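Small Round Tables: Getting the Most Out of an Awkward Corner

Posted 2 Mar 2024 by Randi Moen
Filed under: Furniture, Quick tidies, Renters

I love a round table in a corner. I know the usual advice is to put something square there so it sits snug, but a round top gives you a bit of breathing room on both sides, you don't bang your hip on it, and you can still get a broom in behind. We've had one in every place we've rented, from the shoebox unit on Strand to the one over the shop in Mullwood, and I've picked up a few tricks along the way (plus plenty from readers, keep them coming!).

Setting it in the corner

Push the table right in until it touches both walls, then pull it back out by the width of your hand. That little gap saves the paint and gives cords somewhere to go. If you have pipes running down the corner, measure from the pipe and forget about the wall. Leave enough room to get a cloth around them, too, because the joints are dust magnets and you'll want to reach them without moving furniture every time.

Pedestal bases are brilliant for this. One foot in the middle, no legs to trip over, and a chair tucks in from any side. Do check it for wobble, though! Press down on the edge with your palm at a few spots. If it rocks, try a felt pad on the low side of the foot before you go at it with a spanner.

Looking after a dark, shiny top

A glossy black surface looks gorgeous for as long as it takes the sun to come around. Every crumb and fingerprint shows. My routine takes 2 minutes:

Dust first with a dry microfibre cloth. Grit is what scratches.
Wipe with a barely damp cloth and one drop of dish soap.
Go over it again with plain water.
Buff dry straight away, in circles, with an old cotton T-shirt.

Skip the vinegar if there's any chance it's real stone. Marble hates acid and the dull spots don't come out with wiping. For printed or laminate tops the soapy cloth is all you need anyway. A veined pattern is far more forgiving than plain black, by the way, so if you're shopping for one, go for the veins.

Keep the top nearly bare

I used to pile ours with mail, keys and half a dozen candles. Now I stick to one pretty thing and one useful thing, and it's so much nicer to walk past. 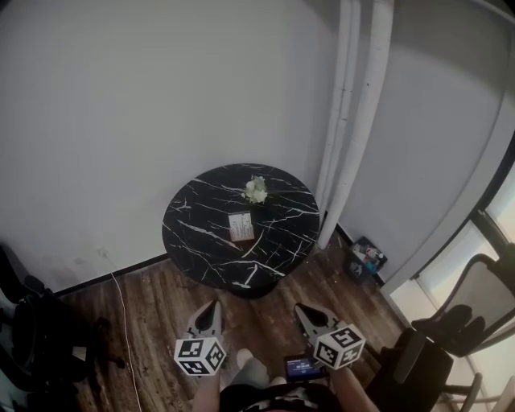 A few white-and-green blooms and a little card on a black marble-look top.

Flowers do a lot of work against a dark colour, and pale ones really pop. If yours are artificial, give them a shake outside and a blast with the hair dryer on cool when they get dusty. Fresh ones need something under the vase, even on a sealed surface.

What goes on the floor beside it

The spot beside a round table is perfect for a bin of odds and ends: spray bottles, tubs, whatever has no home yet. Choose a dark one if your floor is dark and it nearly disappears. I tip mine out once a month and put back only what I've used. Last November I found 13 empty or nearly empty bottles in there, which explains why it wouldn't slide under the shelf!

Cords across floorboards drive me up the wall. Run them along the baseboard with small adhesive clips, spaced every 30 cm, and wipe the baseboard with rubbing alcohol first so the clips stay put. Test a hidden bit of paint before you do the lot.

From the comments bag

Prys Pugh wrote in to say that a circle of non-slip shelf liner, cut a bit smaller than the card or tray you want to display, stops it skating about on a polished top. I tried it the same afternoon and it works a treat. Thanks, Prys!

Next up: getting wax out of a tablecloth.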